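Gripper comparison, hand-held units: inspection checklist and comments
Checked by: Kalevi Kettunen
Second check: Baltazar Arriaga
Period: April

**Before the session**

- [x] Finger screws tight on both units
- [x] Fingers close square, no twist at the tips
- [x] Linkage moves freely through full travel
- [ ] Finger edges free of damage – *see comment 1*
- [x] Camera lens wiped, mount does not shift when pushed
- [x] Cycle counter noted: Ninia 2,000, Skustum 659

**Bench**

- [x] Surface clean
- [ ] Sharp items moved out of reach – *see comment 2*
- [x] Stop button within reach of the operator

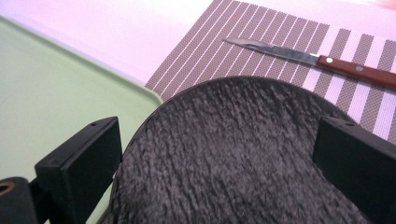
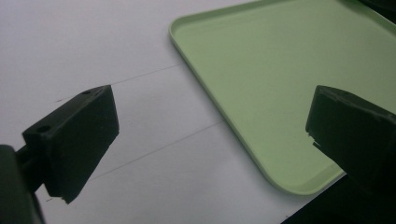
Comment 1. Finger wear is the main thing we want out of this comparison, and both units get the same check after every 14 runs. Run a gloved thumb along each edge with the power off. The right-hand finger over the empty green tray has a jagged lower edge with small slivers standing out, so it goes down as a fail. Replace the pair, not the single finger, and keep the old ones in a labelled bag for Baltazar.

Comment 2. The kitchen knife on the striped placemat should be put away for soft-object grips. It is only needed for the handle grips later in the list.

Comment 3. The Lindqvist controller is slower to release than the Pradari. Keep hands clear until the fingers have stopped – this applies to both.

**After the session**

- [x] Power off before touching the linkage
- [x] Fibres brushed out of the finger faces
- [ ] Replacement fingers ordered, 2 pairs (Kalevi)
- [ ] Release times copied to the comparison sheet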